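### 3.2 바구니 형태와 담기 조건

채소와 과일을 담는 그릇은 작업 시간과 내용물의 배치에 영향을 준다. 본 절에서는 얕은 타원형 바구니를 대상으로 담는 순서와 놓는 방향을 정리한다. 깊은 상자형 용기는 3.3절에서 따로 다룬다.

예비 조사는 2월에 Trerkinham의 소매 진열대에서 진행하였다. Mairéad Brophy와 Bogdan Żak이 현장 기록을 맡았으며, 담기 기록 1150건을 수집하였다. 이 가운데 품목 이름이 빠졌거나 순서를 확인할 수 없는 19건은 분석에서 제외하였다. 기록지는 Jurkport 조사에서 쓴 양식을 그대로 사용하였고, 품목의 길이와 놓인 방향을 적는 칸만 추가하였다.

기록을 검토한 결과, 길쭉한 품목을 나중에 넣은 경우 끝이 테두리 위로 올라오는 일이 잦았다. 가지처럼 길고 둥근 품목은 바구니의 긴 축과 나란히 놓을 때 가장 안정적이었다. 귤은 남은 틈에 들어가므로 순서의 영향을 적게 받았다. 청경채는 잎이 넓어 다른 품목을 덮기 쉬웠고, 줄기 쪽을 바깥으로 향하게 하면 잎이 눌리는 정도가 줄었다.

바구니의 짜임도 함께 살폈다. 테두리가 바깥으로 벌어진 바구니는 입구가 넓어 품목을 넣기 쉽지만, 가장자리에 걸친 품목이 미끄러질 수 있다. 성긴 격자무늬 부분에는 꼭지나 가는 줄기가 끼기도 한다. Brennan과 Hrynyshyn은 기록지를 각각 따로 분류하였고, 판정이 갈린 7건은 합의하여 다시 분류하였다.

모형 품목을 사용한 조건에서는 흰색 직사각형 탁자 위에 바구니를 왼쪽에, 담을 품목을 오른쪽에 두었다. 품목은 한 번에 하나씩 옮겼다. 실물과 달리 모형은 잎이 눌리거나 표면이 상하지 않으므로, 이 조건의 결과는 위치와 방향에 한하여 해석한다. 품목 사이의 간격은 통제하지 않았다.
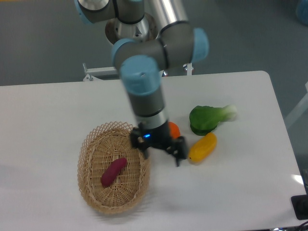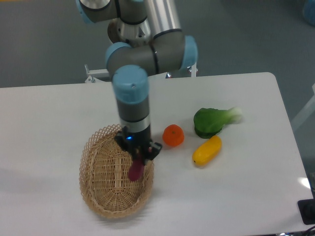
**그림 2.** 흰색 탁자 위의 타원형 격자무늬 바구니와 담기 품목.

**길이가 다른 품목을 함께 담을 때 무엇을 먼저 넣는가?**

가장 긴 품목을 바구니의 긴 축에 맞추어 먼저 넣는다. 그다음 잎이 넓은 품목을 한쪽에 두고, 작고 둥근 품목은 남은 자리에 넣는다. 긴 품목이 둘 이상이면 굵은 쪽을 바닥에 두고 나머지를 그 옆에 나란히 놓는다.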